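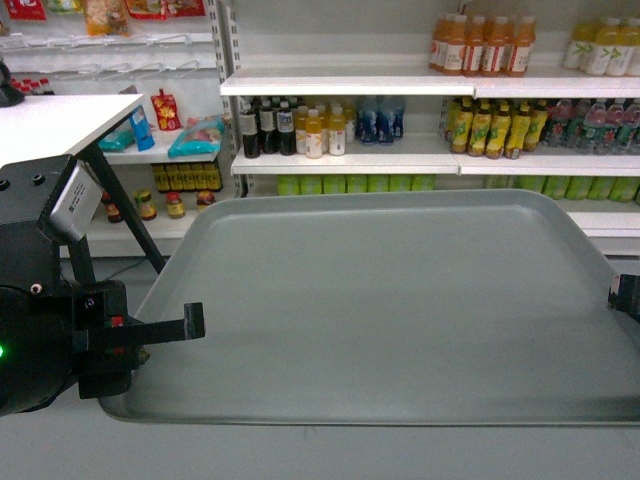
Section 4. Setting up the sideline scoreboard controller

The Mirura controller runs the main scoreboard, the play clock and the horn. Set it up at least 45 minutes before kickoff, when the only people in the stands are parents, who have opinions but are usually still eating.

1. Put the controller on a level table on the home side, facing the board.

2. Plug in the power cord, then the antenna. The antenna goes finger tight. Pliers have ended several seasons early.

3. Hold MODE until the display shows FB. If it shows BB, you are in basketball and will get a shot clock nobody on the field wants.

4. Enter the site code. Landdale is 217. Budton is 772. Enter the wrong one and you will be running the board at the other school, possibly during their game.

5. Set the quarter length and press LOCK.

6. Press TEST. Every lamp on the board should light for a few seconds.

Note: Down and distance do not update on their own. After a penalty, wait for the referee to finish the signal before you change anything – the crowd will tell you the new down at once, and will offer several.

Caution: The horn is loud. Do not press HORN to see if it works while the band is lined up under the board.

Caution: Never unplug the controller to clear an error. This wipes the score, and both benches will remember it differently. Use RESET CLOCK (see Section 5).

If the board stays dark after step 6, check the breaker in the press box. Boards made by Bedoya before the 3000 series also have a key switch at the base of the left post.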